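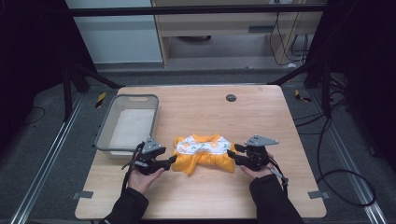 Folding children's clothes

Last updated 2024-07-26
By Bożena Kaczmarczyk

Folding children's clothes is the household task of flattening and doubling small garments so that they can be stored in a drawer, basket or box. It is usually done after drying and before sorting by size. The methods are mostly the same as for adult clothing, but the pieces are smaller, and bibs, rompers and baby shirts often have shapes that don't divide evenly.

Work surface

A table at waist height is the most common place to fold. Beds and couches are also used, but a soft surface gives under the hand and makes creases harder to press out. A smooth tabletop lets the fabric slide while it is being straightened. Clothes waiting to be folded are kept to one side and an empty basket is set within reach for the finished pieces.

Opening out the garment

Small clothes tend to bunch in the dryer or on the line. A shirt may gather toward the middle so that the two sides spread out like a bow tie, and one layer may be turned over on the other. The usual way to open it is to take hold of both sides at once and draw them apart, keeping the pull low and even. Pulling from one side only moves the whole garment across the table.

Once the piece is open, the collar or neckline is found and turned away from the folder. Printed panels are a handy guide, as they are normally on the front. Sleeves are pulled out to full length and the fabric is smoothed from the center toward the seams.

Common folds

The flat fold is used for shirts. The garment is laid face down, each side is brought in toward the middle along with its sleeve, and the lower edge is brought up to the neckline. For very small sizes a single fold down the center is often enough.

The file fold begins the same way, but the resulting strip is folded in thirds so that it stands on edge. It suits shallow drawers, where the tops of all the garments can be seen together.

Bibs are folded in half lengthwise with the fasteners closed. Hook-and-loop tabs left open catch on knits and can pull threads.

Storage

Plastic baskets with handle slots are used both for carrying and for short-term storage. In the Lovcombe household notes, Štěpánka Brabec recommends 2 baskets per child, one for the current size and one for the next. Longer storage is generally in lidded boxes marked with the size. Knits are stored folded, as hanging can stretch the shoulders.

See also: Ironing; Hand-me-downs; Linen closet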